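Section 4. Sorting the utensils and the grater into bins

If you've come here from Section 3 you already have a clear table and your bins rinsed out, so we can get going. If you skipped Section 3, go back and do it, I'll wait! I wrote this part for my own kitchen setup, then Sowmya Kulkarni tried it in hers and made me fix the order of the steps, so it's in better shape than it used to be.

You'll want one solid-colored bin, one clear bin, your box grater, and whatever pile of spoons and spatulas has been living in your drawer.

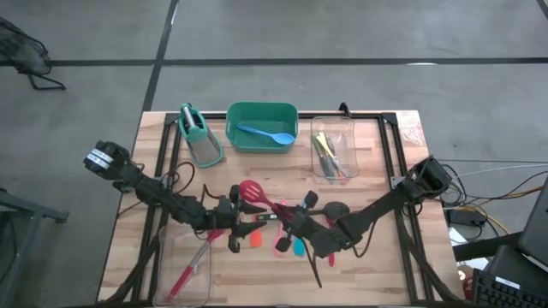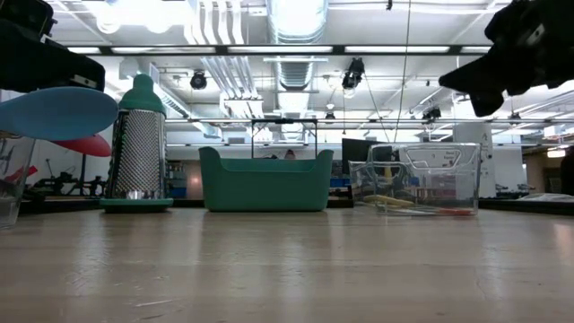 Fig. 4-1 and 4-2. Box grater, green bin and clear container on the sorting table.

What goes where

I use the green bin for the big pieces I grab while I'm cooking (serving spoons, spatulas, the ladle) and the clear one for the smaller stuff. You can swap them. I like the small things in the clear one, where I can spot them from across the room, but Yasuo Sasaki does it the other way around and he's perfectly happy.

Steps

1. Wipe the table and let it dry. Wood tables hold on to water longer than you'd think, so give it 5 minutes while you make coffee or something.

2. Set the grater down toward the back, standing on its base with the handle up. Don't put it at the front. You will reach over it, and you will catch a knuckle.

3. Put the green bin next to the grater and the clear one next to that. Leave enough space between them to get your fingers down the sides, or you'll be knocking one over every time you lift the other.

4. Dump the drawer out in front of the bins. All of it, including the weird stuff at the back (I found a corn holder and a birthday candle).

5. Pull out anything cracked, melted or peeling and set it aside. Check spatula edges with your thumb.

6. Put the long-handled pieces in the green bin, one at a time, with the handles all going the same way. A single spoon will slide around in there at first. It settles down once it has company.

7. Put the short pieces in the clear bin. Lay the flat ones along the bottom first, then everything else on top at a slant.

8. Try lifting each bin with one hand. If it feels tippy, move the heaviest piece toward the middle and try again.

9. Put the grater away last, on the shelf beside the bins. Mine gets its own spot on the left.

Note: Six is my limit for the green bin. After that I'm digging, and digging is how I ended up with the messy drawer in the first place. Your limit depends on how fat your handles are, so play with it.

Note: If you're labeling, do it now while the bins are easy to get at. Stick the label on the short side, the one that faces you on the shelf. I print mine from the Fillorex sheet in Section 2, and a strip of masking tape works just as well.

CAUTION: Never drop the grater into a bin with the utensils. The teeth chew up nylon and silicone, and you can't see which way the sharp side is facing when you reach in. Knives and peelers don't belong in these bins either. See Section 6 for those.

CAUTION: Keep plastic bins away from the stove. I'd say roughly 300 millimeters (a foot, for the rest of us) is the bare minimum, and more is better if you fry a lot.

If something's not working

The bins slide when you pull a spoon out. Cut a piece of shelf liner a little smaller than the base and set the bin on it. Siiri Eskola uses a damp dishcloth, and that's fine for an afternoon but I wouldn't leave it there.

The clear bin looks cloudy. Wash it by hand with dish soap and a soft cloth. Skip the scrubby side of the sponge, which leaves fine scratches that never come out.

The grater won't sit flat. Look for dried cheese around the bottom rim! It gets me every time. Soak the base in warm water, brush it, and let it dry standing up.

You've got leftovers that don't fit anywhere. Put them in a paper bag, write the month on it and stick it in a closet. Mine says April, and so far I've gone back for one whisk.

When both bins are filled and the grater's on its shelf, go on to Section 5, lids and storage tubs. Bring the masking tape.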